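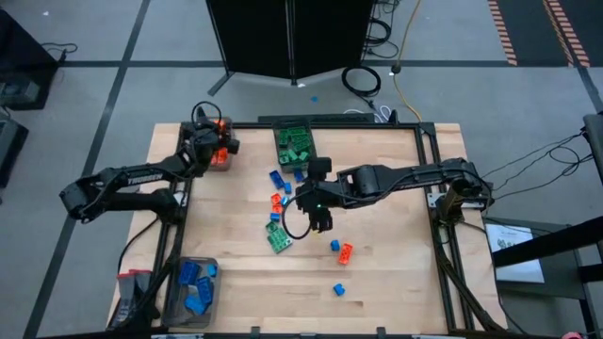
Sorting Blocks by Color with Two Arms: Collection of Demonstrations for a Learned Policy

Project report, spring term
Supervisor: Darlene Pelletier

1. Introduction

The goal of our project was to teach a pair of robot arms to clean up a table. The task is easy to say. Building blocks in three colors lie on the table, and each block must go to the bin with the blocks of its own color. We did not want to program this with fixed positions. We wanted the arms to learn it from examples which a person has shown, and so the largest part of our work was to produce these examples. This report is mostly about that part. The training is described shortly in section 6, and a fuller account of it will be in the report of the second group.

When we started in April, I believed that the collection would take two afternoons and that the difficult part would be the network. This belief was wrong. From the whole time of the project, more than half was spent at the table.

2. The workspace

The table has a light wooden top with a black aluminum frame around it. One Trossen arm stands at the left and one at the right, and they reach over the table from opposite sides. Each arm ends with a black gripper with two fingers. The bins are gray and all placed toward the left part of the table: orange in the back corner, green at the back edge and nearer to the middle, blue in the front corner. The loose blocks are spread in the middle.

We discussed for a long time if the bins should be divided between both sides. With all bins on the left, the left arm can place blocks easily, and the right arm has a long way. A divided arrangement would be more fair to the right arm. But we wanted the policy to learn when the arms should help each other, and with a divided arrangement each arm would only do its own half of the work, as if there were two small robots which do not know each other. We kept the bins on the left. Looking back, I would make the same decision, but I would move the green bin a little further from the edge. When the right arm goes to it, the elbow comes close to its limit.

The bins already contain blocks at the start of an episode. This was a wish of our supervisor. An empty bin gives no hint about its color, and the bins themselves are all the same gray. If there are blocks inside, the camera can see which color belongs there, and later one can exchange the bins and test if the policy has understood the rule or has only learned the places by heart.

The surface of the table is quite free of pattern, and the blocks are well visible on it. The floor is less quiet. It is gray carpet tile with dark tape lines in a grid, and cables lie on it. We talked about covering the floor with cloth and decided against it. A policy that works only over a clean cloth is not so useful to anyone.

3. How an episode is recorded

One person is the operator and moves the arms through a pair of smaller leader arms. A second person, the recorder, starts and stops the recording, writes the log, and sets up the blocks. We exchanged the roles after every ten episodes. The hands become tired before one notices it, and tired hands give bad examples.

The steps of one episode are as follows.

The recorder takes a card from the pile. On the card is written how many blocks of each color to use and in which region they should lie.

The recorder drops the blocks on the table and does not arrange them nicely. Blocks which touch each other stay so.

Both arms go to the start position.

The operator says "ready," and the recorder starts.

The operator sorts all the loose blocks and brings the arms back to the start position. Then the recorder stops.

The recorder writes in the log: good, usable with remark, or bad.

We used cards for a reason that our supervisor explained in the first meeting. If a person chooses the positions freely, this person will always choose similar ones without knowing it. In our first trial day we had no cards. When we looked at the start pictures later, nearly all the blocks were in a small area in front of the operator's side, with the studs facing up. After that we made the cards, and we also included blocks lying at an angle, blocks in contact, and single blocks far from the group.

4. Rules for the operators

In the beginning each of us had a personal style. One operator always took the nearest block first. Another finished one color completely before starting the next. I myself pushed blocks with the closed gripper to turn them, which is quick but difficult to copy. All three ways solve the task, but when they are mixed, the policy sees the same table and three different answers.

So we wrote common rules. They were changed twice, and the final version was:

Begin with the block that is nearest to the left arm, whatever color it has.
Small blocks are grasped across the short side.
Do not push blocks to turn them. If a block cannot be grasped, first grasp a neighbor.
Above the bin, stop shortly and then open. Do not throw.
If a block falls back on the table, pick it up again and continue. Do not stop the episode.
Never move both grippers over the same bin.

The rule about fallen blocks was the most discussed. Two of us wanted to delete all episodes with a mistake. Our supervisor said that the policy will also drop blocks, and then it must have seen what to do. We kept such episodes with the remark "recovery" in the log. We did not produce mistakes by intention, although it was suggested.

5. The collected data

We recorded 200 episodes in total. From these, 70 were recorded before the final version of the rules. We did not throw them away, but they are stored in a separate folder, and in the first training we did not use them. Another 60 episodes were recorded under changed light, with the lamps near the table switched off. In the complete set the log counts 711 grasps of a block by the right arm. The number for the left arm is larger, but our log had an error in the first sessions and I do not want to give a number that I cannot defend.

The sessions were planned with Tetik, a small script for the card order which an earlier student group had written. The recordings were checked in Closimel, the viewer of our lab. It shows all camera views and the joint positions on one time line. This checking took much longer than planned. For every episode we looked at three things: if all camera views are complete, if the joint positions have no gap, and if the final table is really empty of loose blocks.

The most frequent problem was missing frames from the camera on the right gripper. The cable there hangs down in a loop, and when the wrist turned far, the plug was pulled a little. The episode looked normal for the operator, and only in the viewer one could see that the picture was standing still. We lost almost a complete afternoon in this way. After this the recorder had to look at the live pictures at the beginning and at the end of each episode, and we fixed the cable with a second tie so the loop has more length.

A second problem was the small blue blocks. They are thin between the fingers, and the operator, who stands beside the table, often cannot see if the grasp is firm. We learned to lift a little, wait a moment, and then continue. This small waiting is now in nearly all of our examples, and the trained policy does it too, also with large blocks where it is not needed.

The third problem was ourselves. In the evening the episodes became shorter and less careful. When I compared the log remarks, "usable with remark" appeared mostly in the last part of a session. For the later sessions we set a fixed end at 5 p.m. and kept to it, with one exception.

6. First training

We trained two policies. The first one, which we call MacLeod after the room, used only the episodes under the final rules and with normal light. The second one, Imari, used in addition the episodes with changed light. The older episodes were not included in either.

MacLeod sorted orange and green blocks well and had difficulty with blue. It often went to a small blue block, closed the fingers just beside it, and moved to the bin with nothing. Imari made this mistake less often. I cannot say with certainty if the changed light is the cause, because these episodes also contained more cards with single blue blocks. We should have separated these two conditions and did not think of it at the time.

We exchanged the green and the orange bins for a short test. Both policies continued to bring orange blocks to the back corner. So the blocks inside the bins did not help as we had hoped, at least not when the bins stay in the same place in every example. For a policy to learn the rule, the bins must change places during the collection. This was written in our first plan and then removed to save time.

7. What we would change

The bins should be exchanged at regular intervals from the first session. The rules for the operators should be written before any recording, and tested by a person who did not write them. The log should be filled in by a form and not by hand, because our words for the same problem were different from person to person ("slip," "lost," "fell," "dropped").

I would also plan one hour of checking for each hour of recording, on the same day. When we checked a week later, we could not remember what had happened in an unclear episode, and several were marked bad only for this reason.

8. Thanks

I thank Darlene Pelletier for the patience with our many questions and for reading two earlier versions of this text, and the second group for sharing the table with us in the mornings. The cards, the operator rules and the log are in the project folder. The log of the first sessions contains the counting error mentioned in section 5 and should be used with care.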